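Eleven Showings and a Spare Room

We have been looking for a house since January, and I have been promising my sister a proper update for weeks, so this one is long. Get yourself a coffee.

For those just catching up, we've rented the same upstairs apartment in Stendow for years and we love it, mostly. But the rent went up again, and one Sunday over pancakes we sat down with a pencil and decided we could probably manage a mortgage if we quit eating out and stayed on the less fashionable side of the river. Our agent is Eirini Karras, who has the patience of a saint and drives very fast between appointments.

The first place I truly fell for was on Manolakis Street. It was 1110 square feet, which sounds small until you've lived in what we have now, and it had a deep front porch and one of those built-in china cabinets with the wavy old glass. I had our plates in there before we'd even seen the kitchen. Then the inspector went down to the basement and stayed down there a good long while, and when he came up he asked if we had a few minutes to talk about the north wall. We walked away from that one. I was sad about it for days, I'll admit, and I still drive past on my way to the dentist.

After that came a townhouse out in Clornovholm with 49 steps between the parking spot and the front door (I counted them going down, with my knees complaining the whole way). Lovely view! Groceries would have finished me off.

And now there's the little yellow house. It has been on the market for 27 days, which Eirini tells me is long enough for a seller to start listening, and they've already said they would put 4000 dollars toward closing costs. The roof is newer than the furnace. The yard is mostly weeds and one very good pear tree. Our lender, Valentin Perrin, wants two more bank statements and a letter explaining a deposit from last fall, which was my brother paying me back for a couch - try putting that in formal language.

What I keep coming back to is the back bedroom. It gets the morning light and it's just big enough for a double bed and a chair, and I would finally have somewhere to put people when they visit. I've already started thinking about what goes in there, far too early, I know. Something with flowers, I think, and plain walls so it doesn't get to be too much. 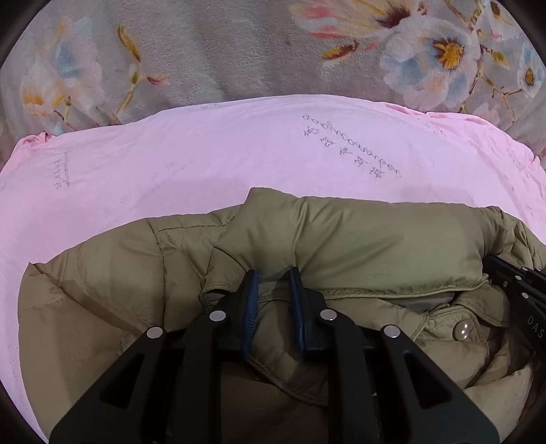

Big blossoms on a soft gray-taupe blanket, with a pink-lilac sheet and a green jacket.

We see the yellow house again on Sunday at ten, this time with a tape measure and my father-in-law, who will want to flush everything. I have a list of questions about the water heater and the fence line, and I need to find out whether the pear tree is on our side or the neighbor's. If anyone has bought with a shared driveway, please leave me a comment and tell me how you handle the snow.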